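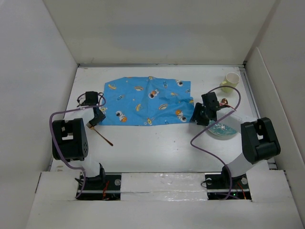

4.2 Laundering and Color Retention in Household Linens

Fading in printed cotton is usually blamed on detergent, but water temperature and drying method account for much of the loss. We followed households in the Urnora district from September onward. Each received the same detergent, sold locally as Piltent, and kept a wash diary.

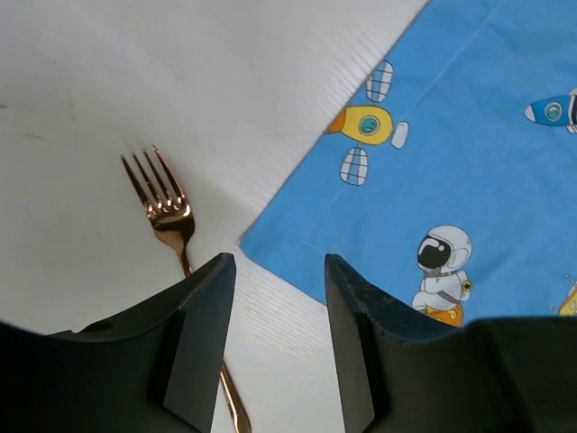 Table linens were treated as a separate group, as they are washed more often and at higher heat than bedding. Households also differed in how they stored tableware with the linens. Metals with a warm tint, such as the finish on a rose-gold fork, make a poor backdrop for judging color by eye, and raters were asked to clear them away before scoring. Scores were given on a plain white surface under even light. In all, 1268 scores were entered.

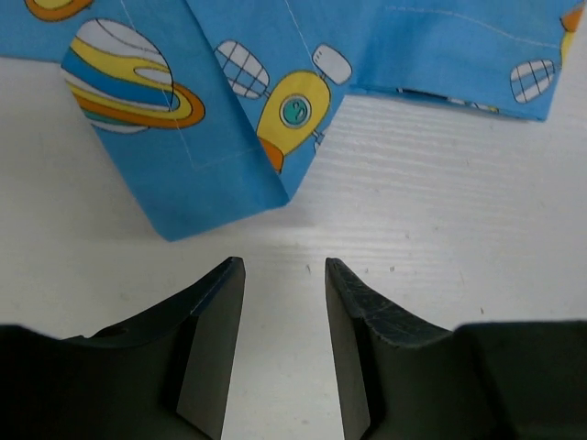 Figure 2. Bright blue fabric on a white table surface.

Blue grounds lost less depth than red grounds over 11 washes. The difference was largest in households that dried outdoors – direct sun appears to act on the red dyes first. Line drying in shade removed most of the gap. Ironing had no clear effect, although few diaries recorded the iron setting, and 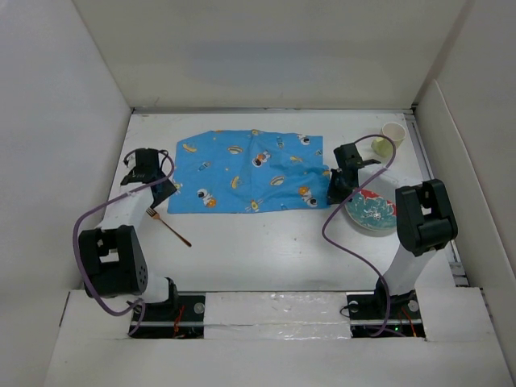 those that did came mainly from the larger homes. Boonchu and Paisan reached a similar result with a smaller set of towels, using the Sallach scale for fading. We kept their cutoffs so that the two sets could be compared directly. Diaries with missing wash temperatures were left out of the model.

Related items
Paisan, M. Shade drying and red dyes
Boonchu, P. Wash diaries as a source of household data
Panyasiri Textile Notes: Hard water and cotton prints

Contact the editors | Copyright Panyasiri Textile Notes | Back to top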